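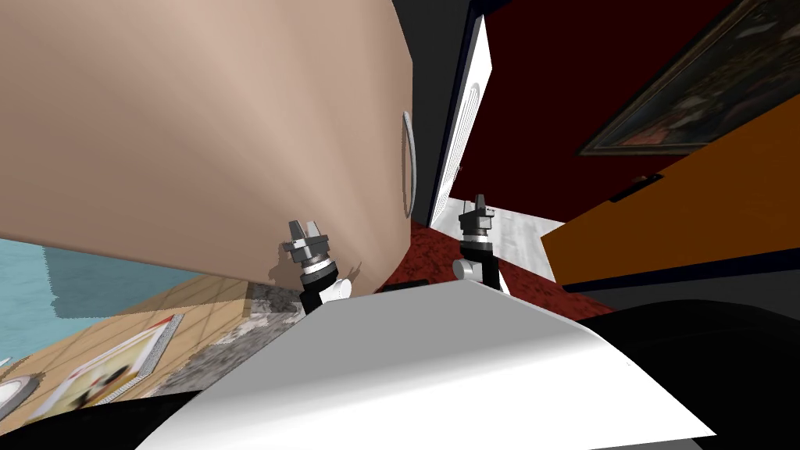 Failed runs should be published along with the good ones, one reply to the November draft said, or a pass mark from a simulator tells the buyer very little. That request is now a rule in the finished text.

Flamo Publishes Code of Practice for Simulated Testing of Household Robots

LIS, Sat 5 March – Flamo today released the first edition of the Halora Code, a voluntary set of rules for companies that test two-armed household robots in simulated homes. The code covers how a test is set up, what must be recorded and what a company may say about the results. It was written with the test software firm Jurner and takes effect for new test reports in 30 days.

Most household robots now do a large part of their early work in simulated rooms. They reach for handles, open doors and move small items long before a physical machine is switched on. Until now each company has chosen its own way of reporting that work. A success rate from one report often can't be set beside a success rate from another. In some cases the rooms differ, and in others the word "success" has been used in different ways.

The Halora Code sets 6 basic requirements:

The task and its end point are written down before the first run.
Every run that starts is counted, including runs that are stopped early.
Both arms are logged for the full run, even when only one arm has a job to do.
Contact with furniture, walls or fixtures is recorded, whether or not the task was completed.
The software version and the room layout are named in the report.
Results from simulation are labeled as such wherever they appear, including in advertising.

The third requirement drew the most discussion. Several companies log only the arm that is doing the work. The code treats the second arm as part of the test at all times – it has weight and reach, and it can strike a shelf or a person while the other arm is pulling a door.
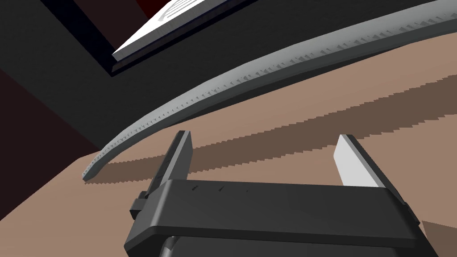

The same reasoning applies to the gripper. A report must state how far the fingers were open at the start of the run, what they closed on and how the grip was judged. If the simulator uses simplified contact between fingers and object, the report has to say so in plain terms. Thin, curved or flexible items are listed separately, as simulators differ a good deal in how they handle them.

Flamo received 346 comments on the draft. Many asked for more detail on doors and appliances. The final text has a section on these, which asks testers to record the type of handle, the direction of pull and how far the door had to open for the run to count as complete. A door that moves and then swings shut is recorded as a failed run unless the task description allows for it.

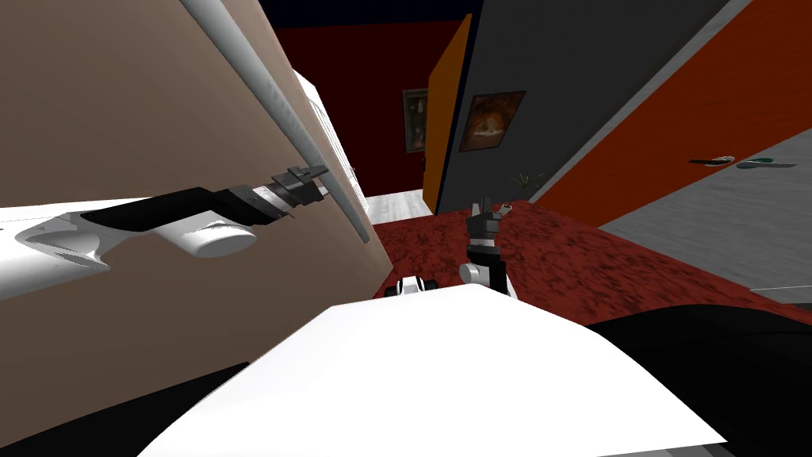

Does a pass under the code mean a robot is ready to be used in a home?

It means the simulated tests were run and reported according to the code. Physical testing is still needed, and the code does not replace any safety law or product standard that applies where the robot is sold.

Companies that follow the code may state this in their reports after sending Flamo a signed declaration. Flamo will check a sample of reports each year and can ask for the full run logs. A company that cannot supply them has to withdraw the statement until it can. There is no fee for making a declaration.

Jurner will add a report template to its test software. The template is optional, and reports made with other tools will be accepted if they contain the same information.

The code will be reviewed after 2 years. Comments on the first edition can be sent at any time and will be kept for that review.

About Flamo
Flamo is a membership organization based in Lis. It writes good practice documents for makers and testers of service robots.

The Halora Code, the declaration form and a summary of the comments are available on request from the Flamo press office.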